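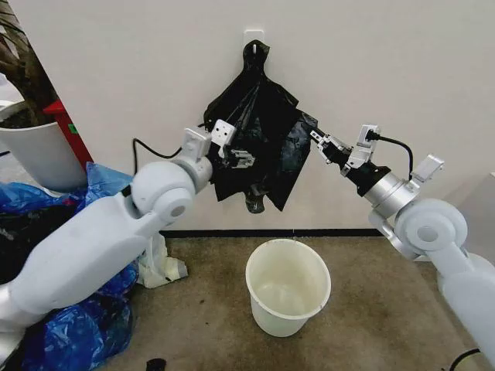 Trash bag on a wall hook over a bucket, anyone else doing this?

Posted in: Small Spaces > Storage and Cleaning

stirncombe_tove
Sunday, September 22, 2019

I rent one room plus a kitchenette and there is no cabinet under the sink. For the first year I had a pedal can and it took up the only corner where the door can swing. In May I gave up on it, put a small white hook on the wall and started hanging a black trash bag from it. Under the bag I keep a plain white bucket in case something leaks, because the floor there is carpet.

It works better than the can did. What I can't settle on is how the bag should hang. If I loop the top over the hook, the neck bunches up and I have to pull the sides apart with both hands every time I throw something away. If I cut a slit and hang it by the slit, it tears down the side when it gets heavy. Bags are the cheap black kind, 18 to a roll.

Does anyone have a setup like this that stays open without two hooks? I am only allowed one more hole in this wall and I'd like to save it for a shelf.

siebe_d

Two hooks. I know you said no. One hook will always give you a closed bag, the weight pulls everything to a single point.

If you don't want holes, use adhesive hooks. I have had a pair from Flotico on tile for a long time with no trouble.

stirncombe_tove

Mine is painted plaster, a little rough. I tried an adhesive one before I drilled and it came off overnight with nothing on it.

bogdan46

Why is the bag on the wall at all? You already own a bucket. Put the bag in the bucket, fold the top over the rim, done. It stays open, nothing tears, and leaks go where they are supposed to go.

stirncombe_tove

The bucket is too small. A bag in there holds maybe two days of trash, and then I am throwing out a big bag with hardly anything in it. On the wall I can fill the whole bag.

bogdan46

Then buy smaller bags. A full-size bag of kitchen trash hanging on plaster from one screw is going to come down sooner or later. What anchor did you use?

stirncombe_tove

A plastic one that came with the hook. I don't know the size. It has held since May.

anouk_m

I had this arrangement in my last apartment, with a hook at chest height and a dishpan on the floor. Two things that helped me:

Wire coat hanger. Bend the bottom bar out into a circle as well as you can, hang it on the hook, and fold the top of the bag over the circle. Two clothespins keep it from slipping. The hanger wants to tip forward, so bend the neck back until the ring sits level against the wall. It took me a few tries.

Hang it lower than you think. Mine was too high at first and when the bottom of the bag gave out, coffee grounds went everywhere except the dishpan. You want the full bag almost touching the bucket.

thijs_visser

Seconding the lower position. Even better if the bottom of the bag rests inside the bucket once it fills up. Then the bucket carries most of the weight and the hook just keeps the bag upright. Takes care of Bogdan's screw problem too.

bogdan46

It helps, sure. It doesn't fix the smell. An open bag on the wall next to where you cook, in summer, no lid. I wouldn't want it.

anouk_m

Food scraps went in a separate tub with a lid in my place. The wall bag was for packaging and paper towels and so on. I changed it every 4 days and never had a smell.

stirncombe_tove

I do the same, scraps go downstairs every evening. So far no smell that I have noticed, and I had visitors in August who would have told me.

The hanger idea sounds good. How thick was the wire? The ones from the dry cleaner here bend if you look at them.

anouk_m

Dry cleaner ones are what I used. They sag if you overfill. If you have a heavier one, use it, but you will need pliers.

siebe_d

There is a ready-made version of this, a hinged ring that folds flat against the wall. Wurkarex had one, for workshops I think. It needs two screws, so we are back to my two holes.

thijs_visser

Embroidery hoop. Outer ring goes over the bag, inner ring inside, tighten the screw, tie a loop of string at three points and hang that on the hook. My sister uses one for recycling. It stands away from the wall a bit so the mouth stays round.

bogdan46

That is a lot of work for a trash bag.

thijs_visser

Ten minutes, and then you don't touch it again except to change the bag.

siebe_d

What do you do about the wall behind it? Mine is tile so I wipe it. On off-white paint I would expect marks.

stirncombe_tove

There are a few. They come off with a damp sponge if I get to them the same day. I was thinking of taping up a sheet of clear plastic but it might look worse than the marks.

anouk_m

I had a strip of shelf liner, the wipeable kind, and it was fine. Make it wider than the bag. Take it down slowly when you move out, mine pulled a bit of paint.

stirncombe_tove

OK. I found a heavier hanger in the closet and bent it last night. The ring came out more like an egg, but the bag stays open enough to use one hand. Still tips forward when the bag is empty. I also don't want to move the hook down, so for now the bag hangs well above the bucket and I change it before it gets full.

thijs_visser

Hang a loop of cord from the hook and put the hanger on the cord. Lowers it as much as you want, no new hole.

stirncombe_tove

I'll try that tonight, I have some cord left over from the blinds.

bogdan46

Check the anchor while you are at it. If the hook turns by hand, replace the plug before you hang anything else on it.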